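Uvbridge Classic Car Club – minutes of the spring committee meeting, 2020-04-21

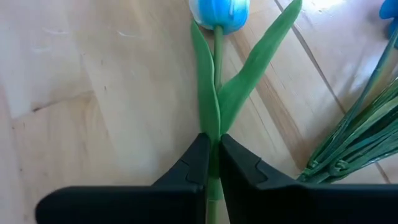
Which oil should go in the overdrive gearbox on the club's Gunard?
The same straight 30 that goes in the engine, changed every 4,000 miles or once a year, whichever comes first.

That was the first thing raised under technical matters, and it set off a good half hour of very happy gearbox talk. The meeting was held by telephone and all members who had asked to join got through in the end.

1. Minutes of the last meeting
Agreed, with one correction. The rear axle ratio given for the Trosska saloon was wrong and should have been the taller of the two.

2. The Gunard 204
Great news here – the overdrive is back in and the car has been driven up and down the yard. The fault was a worn operating valve and a solenoid lever set too far back. The lever was reset with a drill shank through the hole, as the workshop manual says, and third and top now both engage cleanly. Still to do: the propshaft bolts need new locking nuts, and the speedometer cable is too short by a hand's width. A longer cable is on order from Mercado. The old valve has been kept and is well worth a look, the scoring is wonderful.

3. Brakes
Several members have asked about silicone fluid. The meeting was split. Those who have it like it, mainly for the sake of their paint, but one car has had a soft pedal ever since and has been bled 4 times. It was agreed that the club car will stay on ordinary fluid, with a full change every second year.

4. Tool loans
The engine crane is back and can be borrowed again. The valve spring compressor is still out. Would whoever has it please ring in! The hub puller has a bent leg and should not be used until it has been replaced.

5. Money
The balance stands at £460 after paying for the overdrive parts. A further £200 was set aside for tyres, all in favour.

6. August run
The route over the Trosska hills is planned and looks superb – long climbs, hardly any traffic and a proper café at the top. It will go ahead only if the rules allow it by then. Cars that run hot should have their radiators flushed beforehand.

7. Any other business
A spare steering wheel and two SU carburettor bodies are free to any member who can use them. Spark plug gaps were discussed and left for next time.

Next meeting by telephone, date to be sent round.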